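Teaching the arm by hand, part four

2026-06-18

I finished the second round of recordings for the sorting task this week, so I'm writing up how it went while I still remember the details. If you're new, the project is a small tabletop arm that I'm trying to teach to pick up sewing notions (bobbins, spools, thimbles, that kind of thing) and put each type in its own section of the table. I don't write motion code for it. I show it the task over and over and a model learns from the recordings.

The first round was in February and I did all of it by hand guiding. That means you turn the motor torque down, take hold of the arm near the wrist, and move it through the job yourself while the software logs the joint angles and the wrist camera. It's easy to explain and easy to start. The trouble is that your hand is in the way. My knuckles were in a lot of the footage, and the policy I trained on it would drift over to the right spot and then stop above the spool without closing. My best guess is that it had learned to wait for a hand to show up. I can't prove that, but when I threw out the episodes with the most hand in them it got a little better.

So for this round I switched to remote control. I have a second arm, same joints, no gripper motor, just a trigger I printed and hooked to an encoder. I move that one and the working arm copies it. The two of them are bolted to opposite ends of the bench, a Pastar I bought used, and I sit at the leader end with my elbow on a folded towel.

Things I changed from round one:

Shorter episodes. In February I was recording one long run where I sorted everything on the table. Now each recording is a single pick and a single place, and it stops. If I fumble it, I throw away a few seconds of work instead of several minutes.

Slower starts. I used to hit record and go. The first half second of every episode had a jerk in it where the follower caught up to where I was already holding the leader. Now I line the two arms up first and then start the recording from the foot pedal.

Fixed sections. Before, I had four paper mats and they slid. The arm would nudge one, I'd nudge it back, and by the end of an evening the "bobbin" mat was nowhere near where it had been in the first episode. Tape doesn't move, so I laid out the four sections with blue painter's tape and left it alone. I didn't measure anything. The lines lean and the sections aren't the same size, and I decided that was fine because I want the model to look at where the lines are and not memorize a position. 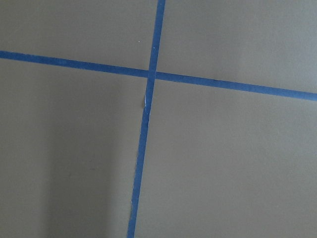

Beatriz Torres wrote in after the last post to say that I should move the tape between sessions. Her point was that if the cross sits in one spot for the whole dataset, the model has no reason to look at it at all – it can get every placement right from the joint angles alone, and I'd only find out when I re-taped the bench. She suggested peeling and relaying it every 20 episodes, and keeping one layout completely out of training to test on.

I think she's right, and I wish I'd asked before recording the first batch. I checked it the cheap way. I trained on everything I had from the one layout, then shifted both strips toward me and ran the arm. It dropped the first spool right where the old section had been, which was now on top of the tape. It did the same with the next one. So that answers that.

I've been relaying the tape on her schedule since then. It adds a few minutes each time and I go through more tape than I expected. It also forced me to write down which layout goes with which episodes, and I should have been doing that anyway. The notes live in a plain text file next to the recordings. I tried keeping them in Bresum for a while but I kept forgetting to export.

The numbers so far, for anyone who is comparing setups: 2,910 episodes recorded, counting both rounds. I'm training with a batch size of 32 on one desktop card and it runs overnight. On layouts the model has seen, it gets the right section 80 percent of the time. I don't have a number I trust for the held-out layout yet. I've only run it a handful of times, and two of those were with the lamp in the wrong place.

A few smaller notes. The leader arm gets tiring before you notice it. My placements late in a session are sloppier than the early ones, and I can see it in the plots – more wobble in the last few inches, more corrections. I now stop when the coffee runs out. Lighting matters more than I figured it would, and I've started closing the blinds so that morning and evening recordings look closer to each other. And the trigger spring on the leader is too stiff. I took it from a Zanora clamp because that was what I had in the drawer, and by the end of the night my finger knows about it. If anyone has a good source for soft springs in that size, leave a comment.

I also had one scare where the follower kept going after I let go of the leader. A connector on the USB hub had worked loose and the last command just stuck. The arm pushed into the bench until I hit the power switch. No damage, but I've added a timeout so it holds still if it doesn't hear anything new. If you're building one of these, put that in before you record anything.

Next up is thimbles. They're shiny and they roll, and the gripper pads don't hold them well. I ordered some softer pads from Tedesco and they haven't shown up yet, so until then it's more spools and more tape.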